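Review: "A Minaret for Loltville," a community dialogue kit

By Sharada Unnithan

The kit came out of a planning dispute. When a Muslim association applied to turn a closed furniture showroom in Loltville into a prayer hall, the town split over it, and Annapurna Amin and Cosimo Pace ended up running evening meetings for both sides. They have since put their method in a box, published by Nolldale and sold to schools, parishes and town councils.

I used it with a group of 16 people in Dreltberg, where we have our own argument going over a cemetery extension. The group included members of two churches and the mosque, along with several people who belong to neither.

What you get

There is a leader's book, a set of role cards, a large map of the town and a folder of letters to the local paper. The letters are the best part. They are angry, polite, badly informed and well informed by turns, and the leader's book does not tell you which ones to agree with. One retired teacher in our group, Ermelinda Arruda, read hers aloud and then said she had written nearly the same thing in March.

The role cards are weaker. The imam and the priest both speak like press releases, and the young people have almost nothing to say. We dropped the cards after the first evening and let people talk as themselves.
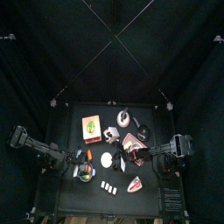

Running the sessions

The book allows two hours for each meeting. Ours ran over every time, mostly on the section about parking and noise, where a lot of the real worry comes out. The chapter on threats and hate mail is sensible and short. It tells you who to call and what to keep.

Tharun Pinto led our last session with no training beyond the book and managed fine, though he skipped the closing exercise.

Price and verdict

The kit costs $600, and extra map sheets are sold separately. That is a lot for a single congregation. Two or three groups sharing one copy would get good use out of it. I would buy it again for the letters and the map, and I hope the next edition rewrites the cards.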